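Home & Habit | Small Spaces

The things that live on the table

Every household has one surface that collects things. In a flat it is usually the kitchen table, in a house it might be the hall shelf, and in a shared workplace it is whichever table stands closest to the kettle. Bags go down on it first. Then keys, post, a cup, a box of tissues, something that needs mending, something that needs taking back to the shop. By the evening there is no room for a plate.

For this issue we wanted to look at the ordinary objects that end up there, and at the few that deserve to stay. We asked readers to keep a list for a month of whatever was on their busiest table at six in the evening. We had 15 lists back. They were more alike than we expected. Post came up on nearly all of them, and so did cups. Tissues were close behind, followed by chargers, hair ties, batteries of unknown charge and a great many pens.

The cups are worth a closer look. Most homes own far more than they use. One reader in Brandon emptied her cupboard on to the worktop and found that the family of four had been drinking out of the same six cups for years, with the rest pushed to the back. The ones in use were all light, easy to grip and cheap enough that a chip or a crack did not matter. The good ones, bought as a set, had stayed where they were since they were unpacked.

Plastic cups do well in this sort of test. They tend to be thought of as something for children or for picnics, but several readers keep one or two out all year. They are used for water by the bed, for rinsing paintbrushes, for holding pens, and for catching the drips when a radiator is bled. A bright colour helps, because a bright cup is easy to find and hard to confuse with someone else's. A dark cloth underneath makes it easier still.

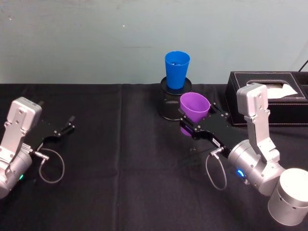
Stostamik Homes Desk

A purple cup and a black tissue box make a fair start for any table. Both are things people reach for without thinking, and both cause a small nuisance when they have been moved. The tissue box has the stronger claim of the two. It takes up a fixed amount of room, it doesn't need washing, and it can go towards the back where it won't be knocked. A cup has to be nearer the person using it, and has to go to the sink now and then.

Tissue boxes come in for a lot of complaint, mostly over the patterns printed on them. A plain cover solves this. Black goes with most things but shows dust, and white shows everything else. If you buy a cover, take a full box with you to the shop or measure one first. The flat kind and the tall kind are different enough that a cover made for one is no use for the other, and brands vary even within the same shape. The cover also needs to lift off easily. Readers with the sort that closes underneath told us they put off changing the box until the last tissue had been gone for days.

Then there is the cloth. A tablecloth on a working table sounds like extra washing, and it is, but it does two useful jobs. It quietens the table, so that a cup put down in a hurry doesn't clatter, and it protects the top from rings and scratches. Black is a practical choice for tea, coffee and ink. It is a poor choice for flour, pet hair and anything made of wool. If you have a pale cat, buy a pale cloth.

Check the overhang before you cut or hem anything. A long drop looks smart and hides whatever is stored beneath, but it catches on knees and chair arms, and small children pull on it. On a table that is used every day a short drop is easier to live with. Clips are worth having if the cloth slides about. So is a thin underlay, which can be cut to size with kitchen scissors and goes flat after a day or so.

The wall behind the table matters more than people think. A strong colour will make even a few objects look like clutter. Pale blue-grey is forgiving. It sits quietly behind most things, doesn't turn yellow under a warm bulb as quickly as cream does, and a scuff can be touched in without redoing the whole wall, provided you kept the end of the tin. Write the room on the lid.

As for how much to leave out, opinions differ. One couple in Dedach clear their table completely every night and put the cloth in a drawer. A household on Demchenko Street leave everything where it is and lay supper around it. Most of our readers do something in between. A common arrangement is a tray for whatever is allowed to stay, with anything outside the tray put away before bed. The tray should be small. A large one fills up in the same way the table did.

If you want to try the list yourself, pick one time of day and stick to it. Write down what is there, whether it was used that day, and where it would go if it had a place of its own. After 2 weeks there will be some things that appear every time and were never touched. Start with those. Pens can be tested on the back of an envelope and the dry ones thrown out. Batteries can go in a jar for recycling, and most larger supermarkets have a bin for them near the doors.

Readers' lists for the next issue should cover the shelf nearest the front door. Send them in by the end of February.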